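Swapping the processor in an older desktop tower
Posted by Sunil Wijesinghe, December 10, 2020

A used office tower is still a decent machine for homework or bookkeeping, and a faster chip from the same family costs very little. You need a Phillips screwdriver, thermal paste, rubbing alcohol, some lint-free wipes and a place to park the processors while you work.

Before you start
Check the support list for your exact board and update the BIOS with the old chip still in place. Shut down, pull the power cord, and hold the power button for 5 seconds. 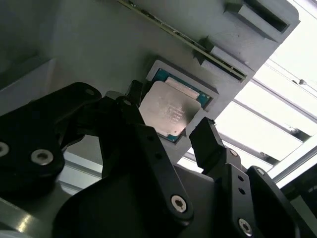 Processors should never sit loose on the bench. Use the plastic clamshell they came in, or anything shallow and square that holds the chip by its edges. A recessed tray like the gray one works well, with the metal heat spreader facing up and the contacts protected underneath. Handle the chip by the sides of the green-blue base only. Old paste comes off with alcohol and a wipe, and light smudges left on the metal do no harm.

Opening the case
Lay the tower on its side and take off the side panel. Touch bare metal on the case before reaching in. Move any cables that hang over the board and tuck them out of the way – you want a clear path straight down to the socket. A long graphics card can usually stay where it is, but take it out if your hand won't fit beside it.

Unplug the fan, then loosen the cooler screws in a cross pattern, a couple of turns each. If the cooler won't lift, twist it gently left and right until the paste lets go. Pulling straight up can bring the chip with it on some sockets.

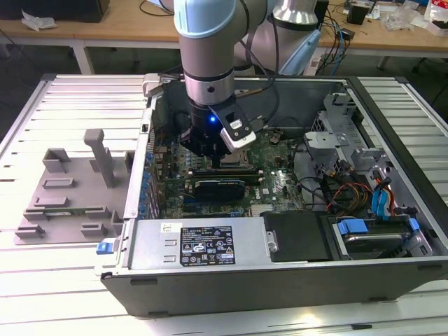 Once the cooler is off, set it upside down on a paper towel and clean its base. Look over the board for dust and blow it out now, before the socket is open. Canned air held upright is fine.

Changing the chip
Open the retention frame. Some boards have a lever, others have screws at the corners. Note how the old processor is turned and where the corner mark is, then lift it straight out. Lower the new one in the same way around. It should drop into place under its own weight. If it rocks, take it out and check the notches.

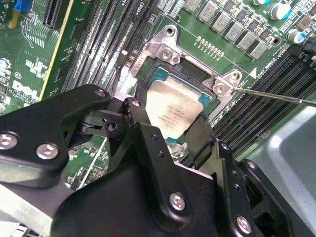

Close the frame and fasten it evenly. Put a dab of paste the size of a small pea in the middle of the heat spreader, set the cooler down level and tighten its screws in the same cross pattern. Plug the fan back in. I forgot that in September and got a fan error at startup.

Testing
Leave the side panel off for the first boot. Go into setup and confirm that the new model is listed, then watch the temperature for 15 minutes. If the screen stays blank, reseat the memory first. Elsie Furnival wrote in to say her board also needed the settings cleared before it would start, so try that next.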